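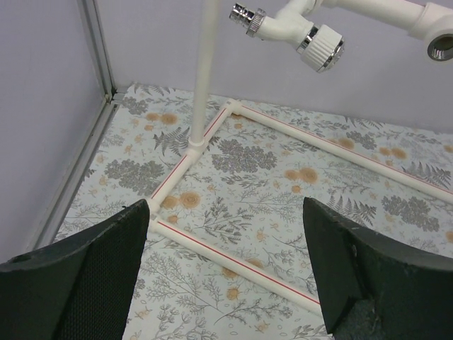 Helechos grises y flores redondas sobre fondo claro.

La batería usada busca quien la examine

Comprar un coche eléctrico de segunda mano obliga a fiarse de un dato que el vendedor no siempre conoce: cuánta energía puede guardar todavía la batería. Varias empresas ofrecen ya un certificado que lo mide. Los métodos difieren y los resultados también.

15 de marzo de 2021

El cuentakilómetros ha servido durante décadas para poner precio a un coche usado. Con un eléctrico dice poco. Dos unidades del mismo modelo, matriculadas el mismo mes y con un recorrido parecido, pueden llegar al mercado con autonomías muy distintas. Influyen el clima en el que han circulado, las cargas rápidas, el tiempo que han pasado aparcadas con la batería llena y la forma de conducir de sus dueños.

El dato que interesa al comprador se llama estado de salud y se expresa en tanto por ciento. Compara la capacidad actual de la batería con la que tenía al salir de fábrica. Algunos coches lo enseñan en un menú del salpicadero, otros lo reservan para el taller oficial y otros no lo dan en ninguna parte. Cuando aparece, suele ser una estimación hecha por el propio vehículo, con un cálculo que el fabricante no publica.

Gualtiero Sartori compra y revisa coches para Worku, un concesionario de ocasión de Plaltamitz. Hasta el año pasado descartaba casi todos los eléctricos que le ofrecían. «No sabía qué decirle al cliente cuando preguntaba por la batería. Con un diésel escucho el motor, miro el aceite, reviso las facturas. Con esto enchufaba el lector y me salía un número sin explicación», cuenta.

En febrero, Worku empezó a encargar informes a Zeven, una firma de diagnóstico que trabaja con talleres independientes. El procedimiento consiste en conectar un módulo a la toma de diagnóstico, gastar la batería hasta un nivel bajo y cargarla después por completo mientras el equipo registra tensión, corriente y temperatura. La prueba dura una noche. El informe recoge la capacidad medida, la diferencia entre las celdas más fuertes y las más débiles y, si el coche guarda esa información, el historial de recargas.

El primer vehículo que pasó por la prueba en Plaltamitz fue un Susden de nueve años. En su memoria constaban 553 recargas rápidas, una cifra que a Sartori le pareció motivo suficiente para devolverlo. La medición dio una capacidad mejor de la esperada y el problema estaba en otro sitio: un grupo de celdas se quedaba por debajo del resto al final de la descarga. El coche podía perder potencia de golpe con el indicador todavía lejos del cero. El taller sustituyó el módulo defectuoso y la reparación costó 900 euros, que se descontaron del precio pagado al anterior propietario.

Thomas D'Amico, ingeniero de Zeven, considera que ese caso muestra el límite de los informes rápidos. Existen pruebas que se hacen en unos minutos con el coche parado, leyendo lo que dice la centralita. Son baratas y sirven para una primera criba, explica, pero repiten el cálculo del fabricante. Si el sistema del coche se equivoca, el certificado se equivoca con él. Hay también un método intermedio, que consiste en dar una vuelta por un recorrido fijo con aceleraciones marcadas y comparar la respuesta con la de otros coches iguales. Necesita una base de datos amplia, y para los modelos menos vendidos no la hay.

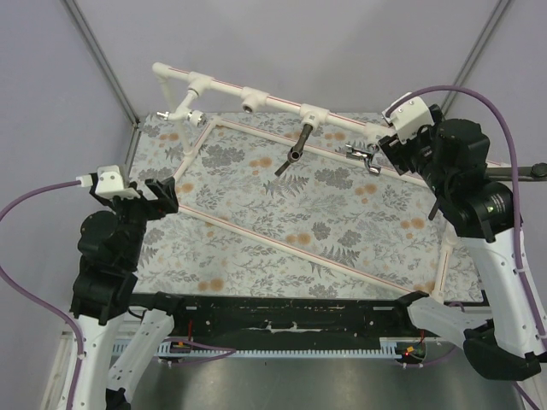

¿Sirve el certificado de batería para reclamar la garantía del fabricante?

Depende de las condiciones de cada marca. Muchas garantías cubren la pérdida de capacidad por debajo de un umbral, pero el fabricante puede exigir que la medición se repita en su red. El informe independiente ayuda a decidir si merece la pena pedir esa revisión.

La falta de un método común es la queja más repetida entre los vendedores. Un mismo coche puede obtener dos notas diferentes según quién lo examine, y el comprador no tiene forma de saber cuál se acerca más a la realidad. Sartori pide que, como mínimo, cada informe indique la temperatura a la que se hizo la prueba y si la carga fue completa. Los de Zeven lo hacen. En otros que ha recibido junto a coches de fuera figuraba solo el porcentaje y un sello.

Queda por resolver además quién paga. Worku asume el gasto y lo incluye en el precio de venta. Los particulares, que cierran buena parte de las operaciones, rara vez encargan una prueba larga, entre otras cosas por tener que dejar el coche en el taller hasta el día siguiente. D'Amico trabaja en una versión que se haría en el garaje del propietario, con el cargador doméstico y un módulo enviado por mensajería. Todavía no tiene fecha de salida.

Mientras tanto, quien vaya a comprar puede hacer algunas comprobaciones por su cuenta. Conviene pedir que el coche esté cargado al máximo el día de la visita y anotar la autonomía que marca, aunque ese valor depende de los últimos trayectos. Una prueba larga por carretera, hasta bajar de la mitad de la carga, dice más que una vuelta a la manzana. También interesa ver una recarga rápida en marcha y consultar si el modelo ha tenido llamadas a revisión relacionadas con la batería.

El Susden de la reparación se vendió a las pocas semanas. El informe va en la guantera, junto a la factura del módulo, y Worku ofrece repetir la medición en la próxima revisión.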